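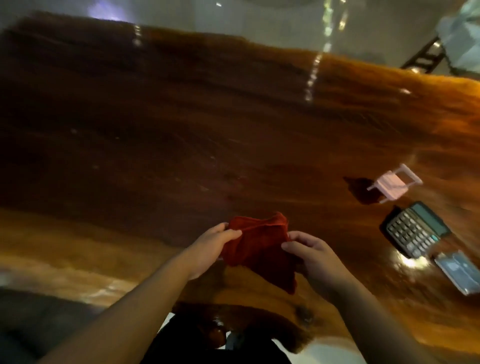 From: Daryna Ostapchuk
To: slab-and-finish list
Subject: Re: Rings on a varnished slab, sand or leave?

> The table is a walnut slab I bought from Tejada in December. It had
> a varnish on it already. My son left a hot pot on it and now there
> is a white ring near one end. I rubbed it with furniture oil and it
> looked better for a day, then the ring came back. Do I have to sand
> the whole top? I don't own a sander and the top is 295 cm long.
> Also the underside was never finished. Does that matter?

Don't sand yet. A white ring usually means moisture in the finish, and the wood under it is fine. The oil made it look better for a day by filling the haze. Wipe the oil off with mineral spirits on a soft cloth and let it dry overnight with a window open.

After that, try a hair dryer on low, kept moving, for a minute at a time. I did four rounds on mine with a rest in between and the ring was gone apart from a faint edge. If yours doesn't move after that, rub it lightly with very fine steel wool and paste wax, going with the grain. You will lose some gloss in that spot. On a shiny top it shows when the light is low, so you may end up rubbing out the whole surface to match. That can be done by hand. Mine took two evenings.

On the underside: yes, I would finish it. My first slab had varnish on the top only and it cupped over one winter, enough that a glass rocked on it. Two thin coats underneath are enough. It doesn't have to be pretty. Check that the screws into the legs sit in slotted holes too, so the wood can move across its width.

For cloths, old T-shirts are fine if you cut off the seams. Color doesn't matter with wax, but wash anything red before you use it with spirits, the dye can come off.

Someone asked last month about the Plillik varnish. I still have half a can and it has skinned over, so I can't say how it brushes now.

Daryna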